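February, early, coffee already cold

The wipes came again. I say "came" as if they had been sent by fate, but I ordered them, because the email from building services at Gaber said every shared table on our floor must now be wiped down at the start and end of the day, and I am apparently the person who reads the emails. So a canister went on the big wooden table and I went back to my desk to see how long it would take anyone to touch it. By lunch, no takers. 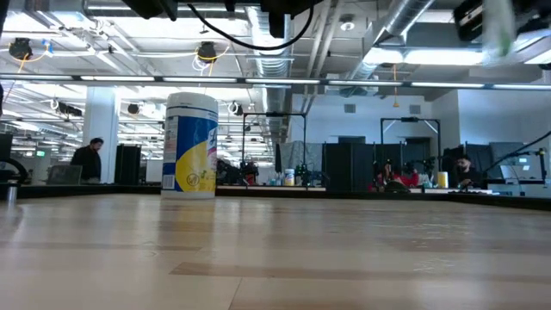 I have my doubts about the whole business. The email promised a "noticeable difference in wellness" within a month, and I'd like to know who is noticing. Last winter it was the Plikuden air freshener in the hallway, which was going to lift the mood and gave me a headache until someone unplugged it. Before that it was the step challenge. I walked 510 steps on the first day, most of them to the printer, and never logged in again.

Still, I wiped the table. One sheet for the whole top, which the directions on these things always say is not enough, and of course they would say that, they sell the sheets. It smelled like lemon and a swimming pool. The wood looked the same to me afterward as it had before. I don't love using that stuff on wood at all. My mother oiled her cutting board with something out of a brown can and would have slapped my hand away.

The other half of the email was about the "personal care corner." This is the new idea: a spot where people who stay late or fly out straight from work can grab a toothbrush or rinse their mouth. The budget is $1225 for the year. I read that number three times. For that money I could buy the whole floor a dentist's appointment, or one person a very good one. Zedero, the supply outfit we have to go through, wants a form for each type of item and then a second form saying the first form was right. I filled them out in the afternoon with my chin on my hand.

Then the sorting. I'd hoped it would be a quick job and it ate most of the day's patience.

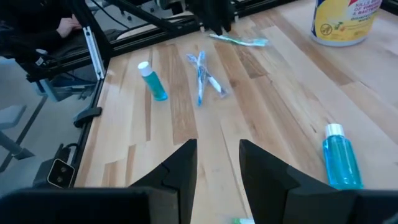
Mouthwash is the part I trust least. I have used it off and on since I was 13, when I was sure my breath was the reason for everything, and I couldn't swear it has ever done more than sting. Now I'm supposed to have an opinion on sizes. The little teal bottle makes sense to me if what's in it is a rinse, since it would go in a coat pocket. The bigger blue one is another matter. Is everybody meant to share it? Pour it into the white cap and put the cap back on for the next person? I can see that going wrong by the second morning, and then we will need another email. The toothbrushes at least are simple. Two of them were lying crossed in their plastic, blue and white, and I have no quarrel with a wrapped toothbrush. The one with the green on it I'd pick for myself. And over all this stood the wipes, telling the room about VIRUSES & BACTERIA in capital letters, which is a lot of shouting to have next to something you put in your mouth.

I wrote back and suggested small bottles only, toothbrushes kept in their wrappers, and a drawer with a lid or a door on it - anything but a basket out in the open where people put their keys. I don't expect an answer before spring. The last time I suggested something it was a second trash can, and I got a survey.

Home by 5, for once. Tried the Menix toothpaste that was on sale, the one that's supposed to feel "like a fresh start." It feels like toothpaste. I checked the back of the tube to see what I was paying extra for and it was in print so small I had to hold it up to the bathroom light, and I still couldn't make out more than water and a word with a lot of y's in it.

Need to pick up floss. Also ask whether the wood table was ever sealed, before I'm the one who ruined it.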